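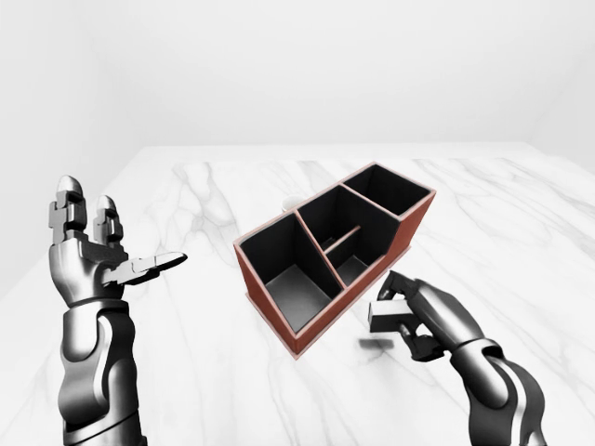

The Hastine Office Supply Listings dataset is a collection of short catalog entries for goods used at a desk or in a filing room. It was prepared to support the study of how sellers describe ordinary objects and how those descriptions can be brought into a common form. Each record covers a single article, whatever its number of parts. A desk organizer such as the one shown, with reddish-brown outer walls, a black interior and a large, roughly square well beside its other sections, receives one record, and its divisions are entered in the field named sections.

Hastine Data Office
Updated September

Print this page | E-mail this page

Contents of the release

The original intake held 2,000 entries. After review, 1,595 were retained. Entries were removed when they repeated another entry word for word, when they described a service, or when the text was too short to identify the article. Removed entries are not distributed and will not be supplied on request.

Each retained record has 19 fields. The required fields are record_id, article, category, color_outer, color_inner, sections and source_text. All others may be blank. A blank field means that the seller did not state the information. It should not be read as zero or as "none."

Sources

Entries were drawn from two printed catalogs, Bodmont and Abdelaziz, and from the order sheets of the Pinunham supply room. The catalogs were typed by hand and checked against the printed pages. The order sheets contain many abbreviations, which have been kept in source_text and written out in full in article.
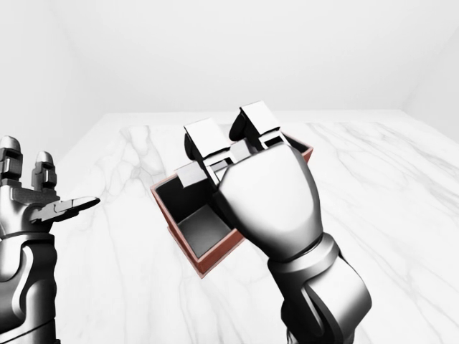

Prices were excluded at the intake stage. The two catalogs used different discount tables, and the order sheets gave totals only, so the values could not be compared. Names of buyers and delivery addresses were also removed before any other work was done.

Labeling

Category labels were assigned by staff working from a written guide, which is included as guide.txt. A set of 600 records was labeled a second time by a different staff member. Where the two labels differed, the case was settled in a meeting and the decision was added to the guide. Color terms follow the seller's wording in source_text and are reduced to a shorter list in the color fields. 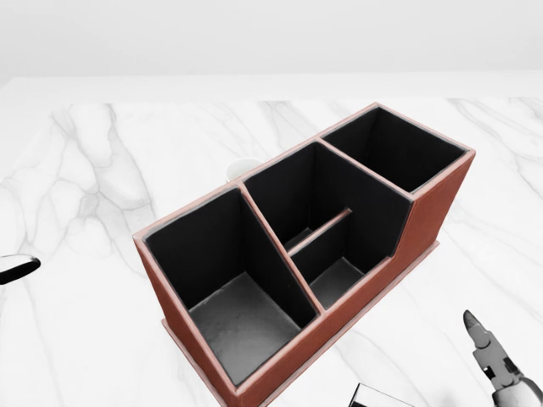

Desk organizer, reddish-brown exterior, black interior, three main compartments. Category: desk storage.

Known limits

Desk storage and writing goods are well covered. Furniture is not, and users should not draw conclusions about chairs or cabinets from this release. The Pinunham sheets favor articles bought in bulk. Material terms are unreliable throughout, as sellers often used "leather" and "leather-style" for the same article.

Use and corrections

The files may be used for teaching and research with credit to the Hastine Data Office. Corrections should quote the record_id and the wording proposed. They are reviewed before each update and listed in changes.txt.

Related items
Guide to Category Labels
Bodmont Catalog Index
Abdelaziz Catalog: Notes on Abbreviations
Pinunham Order Sheets: Field List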